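**Flirkthorpe Shared Workshop – Fit-out Working Group**
Minutes, 10 Aug 2023

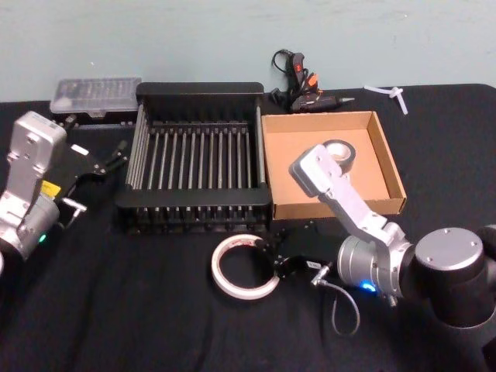 Present: Athina Koutsoukos (chair), Ebenezer Owusu, Kekeli Sarpong, Reinaldo Trindade (minutes)
Apologies: Senyo Essien

**1. Previous minutes**
Accepted with one correction: the Clerneck invoice number ends in 1381.

**2. Bench layout**
EO reported on the cloth-covered table. The black cloth stays for now. KS noted that it creases in front of the dish rack and asked for it to be clipped at the corners. Agreed. The rack remains in the centre, near the wall, and is to be used for standing boards and panels on edge between the rods. Maximum panel thickness to be confirmed once KS has measured the slots.

**3. Consumables**
Electrical tape to be kept in the open cardboard tray to the right of the rack. RT proposed replacing the tray with a plastic one from Pirkel. Deferred – the cardboard is adequate for light items.
Cable ties are not to be left on the tabletop. KS to sort them by length into the clear compartment case at back left. Reorder when there are fewer than 10 of any length.

**4. Hot glue gun**
Position behind the tray was discussed. AK considers it too close to cardboard and to the wall for use there. Storage at that spot is acceptable when unplugged and cool. In use, it goes on a silicone mat with at least five centimetres clear on all sides. The cord is to be coiled and tied before the tool is put away. EO to obtain the mat from Osei.

**5. Labelling**
RT tabled a draft label set. Font too small; colour coding accepted. Revised set to be circulated before the end of August.

**Actions**
- KS – measure rack slots, sort cable ties
- EO – silicone mat, cloth clips
- RT – revised labels
- SE – confirm test and tag date for the glue gun

Meeting closed 5.10 pm.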